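Buckwheat all winter

I have been making soba noodles and I can't stop talking about it, so you all get to hear about it now. My family has asked me to find another outlet.

It started with a bowl of cold noodles at Namo last May. If you've been through Moltville you've probably walked right by it, next to the dry cleaner, with the steamed-up window. I'd eaten soba before, the dried kind out of a packet, and I liked it fine. What I got that day was gray-brown and a little rough on the tongue, and it smelled like a barn in the best possible sense – toasted, grassy, kind of sweet. I ate half of it before I remembered there was a dipping sauce. Then at the end they bring you the cooking water in a little pot and you pour it into what's left of your sauce and drink it. I'd never done that before! I drank all of mine and then asked, shyly, if there was more. There was.

Setsuko Kuroda makes the noodles there and teaches a class in the off months. I signed up for the first one with an open spot and ended up going to three.

The flour

Buckwheat has no gluten, so the dough doesn't hold itself together the way bread dough does. Most people cut it with some wheat flour. The classic mix is two parts wheat to eight parts buckwheat, and that's what we learned on. You can go all buckwheat if you want to suffer. I tried it at home the week after the first class, feeling pretty sure of myself, and got a pot full of what looked like wet pencil shavings. We ate them with butter and salt. They tasted great and I don't plan on doing it again until I'm a lot better.

Freshness matters more than I would ever have guessed. The bag I had in the pantry from some long-ago pancake project smelled like dust and cardboard. I get mine now from the Lurnach mill, which grinds in small batches and puts the milling date on the bag in pen. I keep it in the freezer in a jar. Open the jar and you get that smell right away, and I will admit to opening it sometimes when I'm not cooking anything.

There's a coarse grind and a fine one. Start with the fine. The coarse has more flavor but it cracks if you look at it wrong.

The water

So this is the part I love. You put your flour in a big wide bowl, and you add most of the water in a thin stream, and then you don't knead. You rake. Fingers spread like a garden rake, straight down, moving in circles, fast and light. For a while nothing happens and it's just flour. Then it goes to crumbs, like wet sand. Then the crumbs start to get bigger, and they roll around and pick each other up, peas and then marbles, and the color gets darker, and all at once there's a moment when it wants to be a dough. I yelled out loud the first time I got it right at home.

The amount of water changes. It changes with the flour and the weather, and I suppose with how high up you live too (we're at 1,169 feet here, so nothing dramatic, but my sister-in-law in the mountains says she needs a good bit more than I do). In January, with the heat on and the air dry as a cracker, I was adding spoonful after spoonful past what the recipe said. Ms. Kuroda told us to use the number as a place to slow down. I wrote that on the inside of the cupboard door.

Too little water and your dough splits at the edges when you roll. Too much and it sticks to itself when you fold it, and you end up with one wide noodle. I have made the one wide noodle more times than I care to say.

Kneading and rolling

Once it's together, you push it with the heels of your hands, turning it as you go, until the surface is smooth and has a bit of a shine. Then you shape it into a cone to press the air out, flip it, and flatten it into a disk. It should feel like your earlobe. Everybody in the class stood there pinching their own ears.

Rolling is round first, then square. I didn't believe in the square part. You wrap the sheet around the pin, roll it forward with your palms, turn it, do it again, and the round sheet grows corners. Four of them! Mine usually has one that comes out more like an elbow, and I trim that off and toss it in soup.

What you roll on makes a real difference. I'd been using my countertop, which is cold and slick and also shorter than a sheet of dough, so the far end kept climbing up the toaster. In class we had big smooth wooden boards and the dough behaved itself. A little drag is good. I've been reading way too much about boards as a result.

Cutting

I don't own the proper knife yet. It's a wonderful thing, a big rectangle with the blade running back under the handle, and Kasprzak has one behind the counter that I visit. For now I use my longest chef's knife and a piece of scrap wood as a guide. You fold the sheet, dust it with plenty of starch between the layers, set the guide on top, and cut straight down. Then you tip the knife a hair to the left so the guide scoots over by exactly one noodle, and cut again. When you find the rhythm it makes a great sound. When you lose it you get fettuccine, then thread, then fettuccine.

Mixed widths do cook unevenly, so if you care, sort them. I don't sort them.

Cooking

Use the largest pot you have, at a hard boil, with no salt. Drop in 2 portions at a time at the most and give them one gentle stir. Fresh ones take barely over a minute, so have your strainer in the sink before you start. Then straight into cold water, and rub them between your hands like you're washing a sweater. It feels rough but they can take it, and that's how you get the starch off. Another rinse in ice water, drain really well, eat right away. And save the pot water! Please save the pot water.

I like them plain with dipping sauce, scallions, and grated daikon. My husband likes his hot with mushrooms. Our youngest eats them with peanut butter and I've decided to be happy about that.

Boards, since I brought it up

My next purchase is a proper rolling board, before the knife, even though the knife is prettier. I want pale wood, sanded smooth, wide enough for a full sheet with room for my flour and my elbows. I've gone back and forth on solid versus joined planks. A seam is fine as long as you can't feel it under the pin, and a board made of wide planks costs a lot less. If it's too heavy to lift onto the table by myself it will end up living in the garage, and I know me. 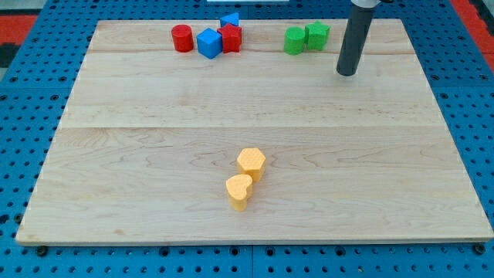

Coming up

Dipping sauce! I have a jar of the soy and mirin base resting in the fridge right now and I'm trying it with two kinds of dried fish flakes. If you make soba at home and have opinions on boards, leave them in the comments. I read every one.

Posted 4 February 2022 in Kitchen, Noodles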